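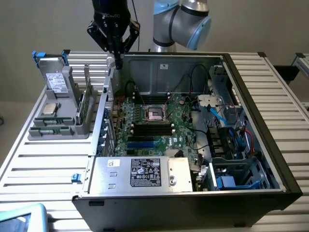 Figure 1. The Dell tower on its side with the panel off and the CPU socket empty.

Refurbishing an Office Desktop
Project report by Elibariki Ondieki, with Ruairi Rutherford

Our project began in August, when the Fandley reading room told us they could use one more computer for the homework club. We had a budget of 208 dollars and a black tower from the Urness surplus sale, and neither of us had ever taken a computer apart before, so we were excited and (I will admit) a little nervous!

Laying the case on its side makes everything so much easier to reach. The green motherboard sits in the middle, with four black memory slots just below the processor socket, and the power supply is a big silver box along the lower part of the case. We spent most of our first afternoon simply learning the names of things, and I am glad we did, because the manual made far more sense afterward.

Ruairi took charge of the cables. The drive cables are blue and red, which helped us a lot when we drew our wiring map - his first version took up 5 pages, and we got it down to one. I looked after the screws, all 13 of them, taped to a sheet of cardboard with a label beside each.

The socket worried us most. The pins inside are very fine, and our teacher at Zillham had warned us to keep our fingers well away from them and to work the lever slowly. We practiced the lever over and over before we felt ready to handle a processor.

Our next section covers choosing the memory and the replacement drive.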